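Setting the table for a small party
By Kumudini Gazi

A party table has two jobs. It holds the food and drink, and it makes people want to sit down. You can do both with very few things. The ideas on this page come from Kanagaratnam, the after-school club in Pedemau, where children set the table themselves.

Start with colour
Pick two colours and stick to them. Orange and lavender go well together because one is bright and one is soft. Balloons are an easy way to get both into the room before anything goes on the table. Blow them up the day before if you can. A balloon holds its air best when the knot is tight.

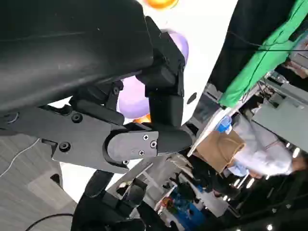 The table itself
Wipe the table first and let it dry. A plain white top suits strong colours. Next, put out one plate and one mug for each person. The mug goes behind the plate and a little to the side, so that sleeves don't catch it. If you use plastic mugs, nothing will smash when one gets knocked over.

Now for the middle of the table. Small striped pumpkins look cheerful and will stand up by themselves. Use both hands if they are heavy. Put them down gently, as a cracked pumpkin soon goes soft. 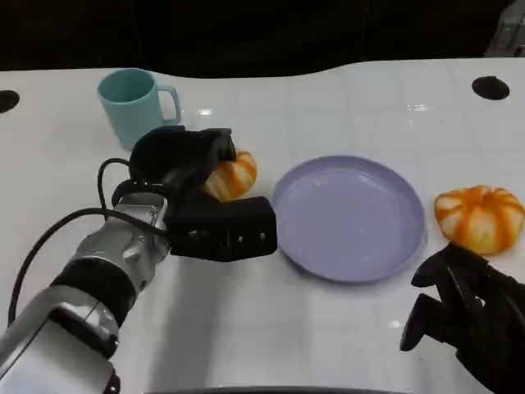
A teal mug at the back of the table, with something orange and white in front.

Why do pumpkins have ribs?
The ribs are the raised parts that run from top to bottom, and the dips between them are called grooves. Each rib swells as the pumpkin grows. Some kinds stay pale in the grooves and turn orange on the ribs, and others do it the other way round. Small ones often weigh less than 300 grams.

You can put one on a plate and leave another on the table beside it.

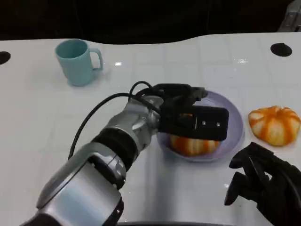 Which way should the handle point?
Look at where the person will sit. Most people pick up a mug with their right hand, so the handle usually points to the right. Ask anyone who is left-handed and turn theirs round.
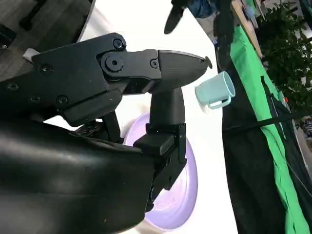 When the party is over, take the mugs away first, then the plates. Wash them in warm soapy water and stack the plates by size. Shahnaz Hettiarachchi at the club keeps the pumpkins on a cool shelf, where a sound one can last until March.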